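Counter Storage Review, 21st August

The kitchen counter at the Stultberg apartment was reorganized in June. Tea, chips and small bottles were assigned to a single wooden unit from Zado.

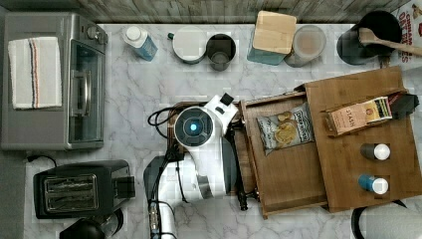
Chips in the drawer, Stash tea on the shelf.

The unit cost 900 and required 60 minutes to arrange. The two small bottles with white caps remain on the wooden surface.

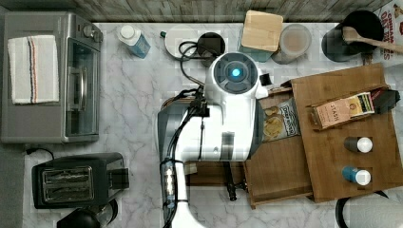
How often should a snack drawer be emptied?
Every 2 weeks is sufficient. Crumbs should be wiped out with a dry cloth.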